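Itstead Sound Notes: Kurian score gets a new stereo mix

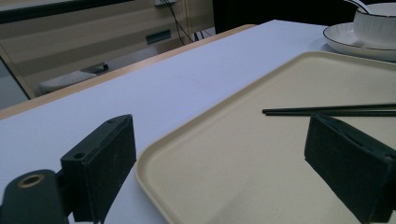

Black chopsticks on a beige tray.

The orchestral score for Kurian is back in print this April in a new mix, issued by Flatanix on 2 discs and as a download. The first release used the film stems, which were balanced to sit under dialogue. The new version goes back to the multitrack reels and treats the music as a concert recording.

The difference is plain in the low end. On the old album the basses and the contrabassoon were cut below the range of the spoken voice and then boosted again in mastering, which left a hump that masked the cellos. The new mix leaves the low strings flat. Brass peaks are 6 decibels higher relative to the strings than before, and the limiter used on the main title has been removed. Listeners will need to turn the volume up to match the older disc.

The track order now follows the film. Four cues missing from the first album have been restored, including the full river crossing, where the horn theme is first heard complete. The song over the end credits has been left off, as the rights are held elsewhere. Anyone who wants it should keep the earlier pressing.

There are faults. Tape hiss is clear in the solo harp cue, and a splice in the second half of the storm music shifts the stereo image to the left for two bars. The notes list 17 players in the brass section but give no seating plan. It would have been useful, as the trombones seem to change sides between sessions.

The performance holds up well. Tempos are steady, the woodwind tuning is good throughout, and the choir enters cleanly at the low level marked in the score. The weakest cue is still the chase, which repeats one figure in the violas for too long and resolves in a key the next cue does not use.

The disc edition is limited to 2,000 copies. The download is offered at the session sample rate, with no added processing. A suite from the score will be played at the Buteo hall later in the season, with the river crossing as the closing movement. Doors open at 6 p.m.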